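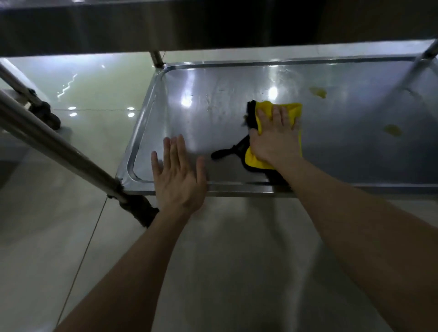 Lower shelf of the prep rack, yellow cloth and squeegee

Has anyone used the Plirnura cleaning arm kit on steel shelving?

Posted by Ekow Frimpong, May 10, 2021

I run a small catering kitchen and we are looking at the Plirnura arm kit from Jurkon. It is the tabletop arm on a rolling base, with the wiping head that takes a normal microfiber cloth. The sales page says it handles "flat and recessed food-service surfaces." Our racks are stainless steel with tray-type shelves, so there is a raised, rounded edge all the way around each one. The lower shelf is the one I care about. It sits close to the floor, the shelf above blocks your view of the back, and it is the job everybody leaves for last.

Right now we do it by hand with a folded cloth and a squeegee. The yellowish stains on the right side are typical of what we get, and they need real pressure. Water streaks are the other complaint.

What I want to know:

Can the arm reach the back of a lower shelf with another shelf over it?
Does it press hard enough to shift a stain, or does it only wipe?
What does it do about the raised edges?
Is the rental plan any good? I was quoted a 30 day trial and then a monthly fee. Buying outright is not in the budget this year.

The floor is glossy tile with grout lines and the racks have wheels, if that matters.

Vikas Maurya

We had the Plirnura on trial in March at a bakery with 14 racks, so I can answer most of this.

Reach: yes, but only with the low mount. The standard mount puts the shoulder joint too high and the elbow hits the upper shelf when it goes for the back corners. The low mount is a separate part and it was not on our first quote. Ask for it by name.

Pressure: there are 9 settings. The default is 3 and it does nothing to a dried stain. We ran it at 7 with a damp cloth and it got most of them after two or three passes over the same spot. You have to mark the spot on the tablet yourself. It does not find stains. If you leave it on the general program it gives the whole shelf the same treatment and moves on.

Edges: weak point. The head is a flat rectangle, so it cleans the bottom of the tray and stops short of the curve. One of our people went around the edges by hand afterward. It took less time than the full job but it was still a person kneeling on the floor with a cloth.

Streaks: it has no squeegee attachment, or did not when we had it. We swapped to a dry cloth and ran it a second time. That fixed the streaks and doubled the run time.

Racks on wheels are a problem if the brakes are worn. At the higher pressure settings the arm pushed one of ours back and then stopped with error 1307, which means the surface has moved from where it was taught. Lock every wheel before you start. Grout lines did not bother the base, as it stays parked while the arm is working.

We did not keep it. For our size the hours saved did not cover the monthly fee. A bigger place might come out ahead - I would do the trial and write down your times.

Bernice Ofori

Agree with Vikas on the low mount. On the rental, read the part about consumables. Our contract said we had to use Jurkon's own cloths or lose the service cover, and theirs cost more than the ones we already bought. We asked and they took that line out. Also check who pays for pickup if you send it back at the end of the trial. In our case it was us.

I would also get a price from Hutoseo. They do a visiting service where they bring the machine and an operator. I have not used them.

Mohammed-Awal Mahama

just buy a long handle scrubber and some stainless cleaner, no robot needed for a shelf. wipe with the grain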